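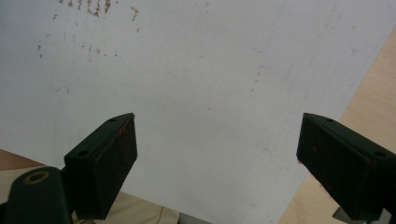
Reading time: 2 min

Section 6: Setting up the Dorkico cutting mat and trimmer

Read this section before fitting the blade. Keep children away from the work table.

1. Place the trimmer on a flat table with the handle towards you.
2. Press the four feet down until they grip.
3. Slide the blade carriage to the far end of the rail and lock it.
4. Fit the blade with the marked side facing out. Turn the screw until it stops.
5. Lift the clamp bar and lay the sheet against the left-hand guide.
6. Lower the clamp bar, unlock the carriage and pull it towards you in one stroke.

CAUTION: The blade is sharp on both edges. Hold it by the plastic tab only.

Note: Do not cut more than 15 sheets of ordinary paper at once. Cut thick board one piece at a time.

Note: Sheets with smudges or light scratches can be used for test cuts. Wipe the rail afterwards with a dry cloth.

Spare blades are sold in packs of 30, part number 1556, from our Mestgate shop.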